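Folding arm, home build: shirts fine on the bench, poor on the bed
Forum > Home and shared workshop builds

marlpit
Stelberg arm, Terport gripper, two fingers. On the workshop bench it finds a sleeve nearly every time. On the bed it grabs sheet as well as shirt. Camera is at 300 lux. Any ideas?

oddsocket
Fingers closing too low. Raise them 2 mm and try again.

marlpit
Tried that in July. It missed the shirt altogether.

tinplate_jo
I don't agree it's height. A mattress gives and a bench doesn't. Put a board under the sheet.

oddsocket
A board is cheating. He wants it to work on a bed.

tinplate_jo
He wants it to work first. My Prika rig took 400 tries on a board before I trusted it on anything soft.

marlpit
No board yet. Same bed both times, one with the shirt laid out:
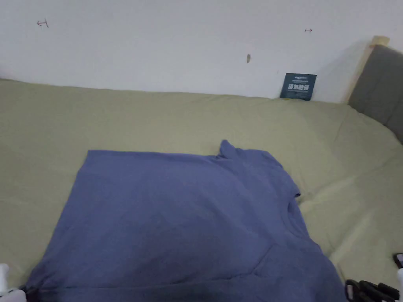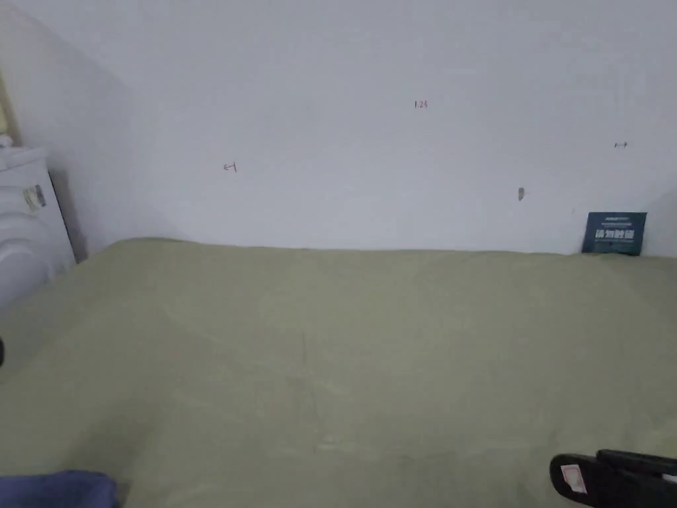

My own guess is the edge finder. I wrote it for a black bench mat, where any cloth stands out. A periwinkle shirt on a pale green sheet gives it far less to go on, and the creases in the sheet come up as false hems. I'll swap the sheet for a dark one and run 12 shirts before I touch the height.

oddsocket
Fair enough. Still think it's height.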